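When Folasade Nnaji sat down in March to work out what it would cost to bring a robot arm into the Hutisgate joinery, she did what most of us would do and started with the arm. She had a quote from Druler, a second from Anedari, and a spreadsheet that was (she laughs about this now) mostly blank cells. The building dates from 1928 and the wiring isn't a great deal younger, so the electrician's visit went in next, and then guarding, training, spare fingers, and a line her colleague Wian Engelbrecht insisted on labelling "everything we've forgotten". It's a lovely old shop, and you can quite see why she didn't want to fill it with the wrong machine!

Her best decision, to my mind, was to set aside up to 50 hours for simulation before signing anything. Raimo Pelkonen, who has planned cells for bigger firms, had warned her that grippers are where small budgets go astray, and she took him at his word.
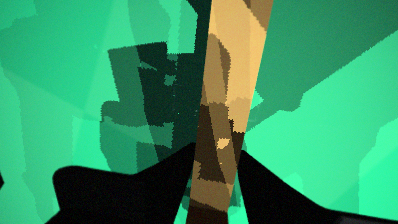 Simulation time is easy to cut from a budget, and I'd plead with any small shop owner to leave it in, even if the colours are garish and the shapes a bit rough. A view as plain as two black fingers on either side of a long, tapering brown piece, all against green, is enough to get people around a desk arguing about finger width and reach, and that argument costs very little compared with having it after delivery. Folasade's order is still unsigned, and she's in no hurry.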